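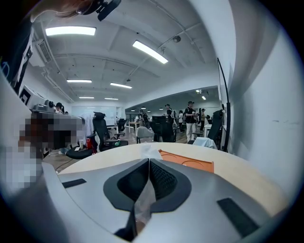

Zemanon Workplace Guides
Last updated 16 March 2024

Section 2. Setting up the table tray

The Udholm tray is a shallow open box with two round recesses in its floor. It keeps small waste such as tissues and plastic film in one place on a shared table until the table is cleared. These steps apply to round tables in open offices and meeting areas.

Before you start

Clear the table and wipe the top with a damp cloth. Let it dry completely. Check the underside of the tray for grit, which can scratch a light wood finish.

Placing the tray

1. Set the tray flat on the table with the open side up.

2. Move it in from the rim until all four corners rest on the tabletop. On a round table the corners are easy to miss, so check each one by pressing down lightly.

3. Turn the tray to whatever angle suits the people using it. It does not have to line up with anything.

4. Leave the two recesses free if you plan to stand cups in them. Otherwise the whole floor of the tray can be used for waste.

Note: The recesses are shallow and will not hold a tall cup steady. Maximum load for the tray is 390 grams.

Filling the tray

5. Crumple film and wrappers before putting them in. Flat pieces slide over the low walls when a door opens or the air conditioning comes on.

6. Put tissues in a corner, against the wall of the tray.

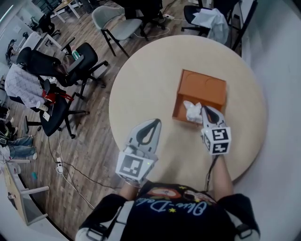

7. Press each piece down gently after placing it. If it springs back above the wall, fold it once and press again.

8. Keep film and tissues apart if your building sorts its waste. Film goes to one corner and paper to the opposite one.

Caution: Do not put wet tissues, food or anything sharp in the tray. It has no liner.

Caution: Keep power strips and loose cables out of the path between the table and the waste bin.

Emptying and cleaning

9. Lift the tray with both hands and carry it level to the bin.

10. Wash in lukewarm water, no hotter than 30 degrees Celsius. Dry the recesses with a cloth.

Replacement trays are sold singly or in cartons of 12. For the larger Zalwood tray, see Section 3.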